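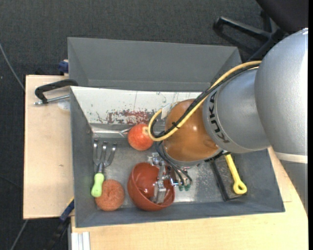
Should garden tools and kitchen things be kept in the same bin? Only for one evening, and after this they should go to separate places.

I know many people disagree. In my apartment in Plokonau I had one metal bin for everything, and for 7 years I defended it. It is quick, it needs no labels, and when the guests come you push it under the table. But I think now that a mixed bin is a way of not deciding. A scouring pad for pots should not lie beside a cultivator which goes in the soil. An apple in such a place is forgotten until it is soft. And a bowl takes the room of three smaller things, so it fills very fast.

My neighbors in Bodham say that sorting is a hobby for people with time. I measured it in November: 10 minutes each evening. Before, I spent more than this looking for one brush.

I do not ask for pretty boxes. Two plain bins are enough, one for what touches food and one for what touches earth. The scouring pad I keep on a hook by the sink, and the apples stay on the windowsill where I see them.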